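Dallcombe Court Filings: a read-me for the data

Hello, and thank you for stopping by. This collection gathers the public papers from 517 lawsuits in which a regional government took a national one to court, mostly over health funding and clean air rules. It began as a tidy-up of the old Sandine list and rather grew from there!

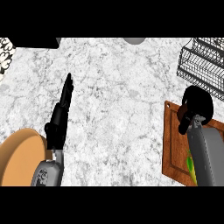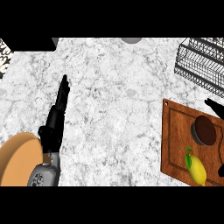

What you'll find inside

One row per case, with the court, the date it was lodged, who joined in, and how it ended (if it has). The full text of around 4,000 filings sits in the folder called papers, named by case number.

Known gaps

Sealed papers are left out, and 15 cases have no outcome yet. The Bennani scans are faint in places, so please do check a quotation against the original before you print it.

Using it

Open the cases file in any spreadsheet. If you only want a taster, the Jellau subset holds 2,000 filings and loads much faster on an older machine. Corrections are very welcome, and we fold them in every April.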